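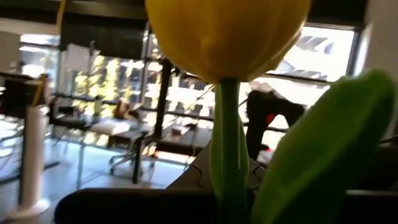 Yellow tulip, from the wrist camera.

Nilletti Two-Arm Recording Table

I've been building tables for people who teach robots by example for a while now, and the Nilletti is the one I'd keep for myself! You get two arms facing each other across a pale board, a camera at each wrist plus one up top, and a pedal that starts and ends an episode (so your hands stay on the leaders).

Flowers are my favorite thing to record on it. Stems roll, petals snag, and a policy that's only ever met blocks gets very confused. Yichen Cui and I got 44 clean episodes in one morning, then threw out 4 where I'd fumbled the grasp. 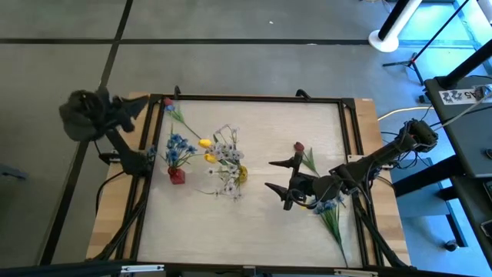 Both arms over the board, with the red vase and the flower set.

The frame is black aluminum extrusion, so clamp on whatever you like. Setup takes me 23 minutes, longer if you're fussy about cables (I am). Flower set sold separately. Next batch ships in February, and if you want the taller camera post, write to Tamsin before you order.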